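Ticket 923
Project: Clutenel hand-held gripper, home build
Component: jaw linkage / opening encoder
Status: Resolved
Opened by: Shazia Hashmi
Assigned to: Wyn Gough
Opened: August 20, 2024

Summary
Reported jaw opening drifts while the trigger is held still. Fingers do not return to the same zero after a full close.

Setup
Zalard encoder board, firmware as shipped. Lonard return spring, the softer of the two in the kit. Linkage printed at home, black, four joints visible from the front. Blue ridged finger pads, screwed on. Testing on the living room table with grocery items and toiletries as grasp targets. Logger runs on a laptop over USB.

Steps to reproduce
1. Power the board with the jaws fully open.
2. Close on nothing until the pads touch. Zero the count.
3. Open fully, then close again.
4. Read the count with the pads touching.

Expected: 0, plus or minus 3 counts.
Observed: first close 0, second close 11, fifth close 30. After that it stays near 30 until the board is power cycled. The full stroke is 1000 counts, so this is 3 percent of travel. It is enough to make the grasp detector call a thin package "closed on nothing."
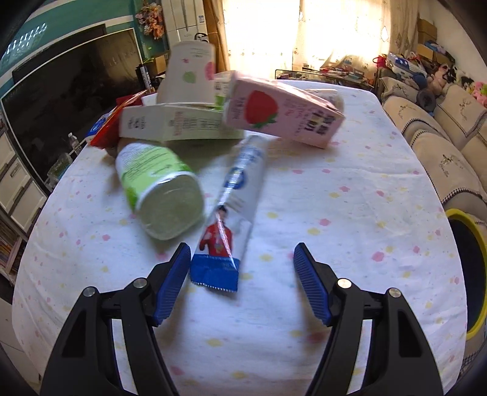

Jaws open, toothpaste tube past the left pad.

Comment, Wyn Gough
Offset in one direction that then levels off does not sound like electrical noise. Noise would wander both ways. Please check three things before touching the firmware:
- magnet grub screw on the encoder shaft
- play at the inner link joints, left against right
- whether the offset changes if you close slowly
Also confirm the logger is reading raw counts. The default profile applies a filter.

Comment, Shazia Hashmi
Raw counts confirmed. Filter was already off.
Grub screw is tight and has thread lock on it.
Slow close: offset after five cycles is 28. Fast close: 30. I would call those the same.
Left inner link has no play I can feel. Right inner link moves sideways a little when I push on the fingertip. I did not measure it.

Comment, Wyn Gough
Sideways play on the right would give you a different pad contact point, so the zero would scatter. It would not creep. Fix it anyway, but look for something that takes a set. Which washers are you using under the trigger pivot?

Comment, Shazia Hashmi
Nylon, from the Tehrani hardware bag. The drawing calls for steel. I was two short and used nylon on both sides of the trigger pivot so they would match.

Pulled the pivot apart. Both nylon washers are dished. The shaft can shift along its axis when the trigger is squeezed, and the magnet moves with it. Replaced with steel, torqued by hand, backed off an eighth of a turn. Also replaced the right inner link with a reprint from the same file, hole drilled to size after printing this time.

Retest, no objects: five closes, readings 0, 1, 0, 2, 1.

Next was the same check with things in the jaws. A bottle is a useful target here because it stops the pads well short of closed and loads the pivot through the whole squeeze. A carton gives way under the pads, so the opening count alone is hard to judge. 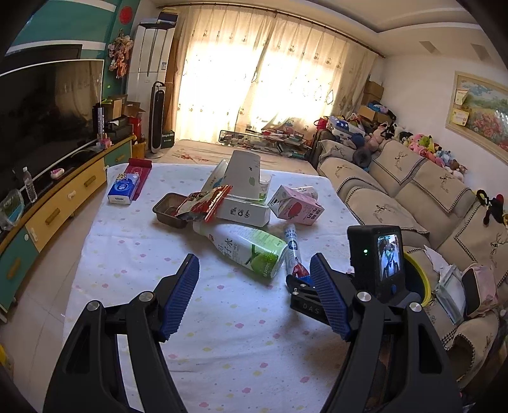

With steel washers the held reading does not creep during a squeeze, and the zero after release is within 2 counts. I repeated it for soft packets and got the same result. The grasp detector threshold can go back to the original value. I had raised it as a workaround and forgot to write that down in the build notes, so anyone with a copy of my config from earlier in August should check it.

Comment, Wyn Gough
Good. Run the long test before closing. 3000 cycles, no load, log the zero every hundred. Leave the spring alone until that is finished, otherwise we will not know which change did what.

Comment, Shazia Hashmi
Long test finished. Zero at the end of 3000 cycles: 2 counts. Worst reading during the run: 4, once, and the next one was back to 1. That single reading is outside the limit in the test sheet. I checked the pivot afterward and found nothing loose.

Comment, Wyn Gough
Accepting the 4. Parts list updated: trigger pivot washers are steel only, nylon removed as a substitute. Drilling note added to the inner link page. The stiffer Lonard spring goes on its own ticket.

Resolution: hardware. Compressed nylon washers at the trigger pivot allowed axial movement of the encoder magnet. No firmware change.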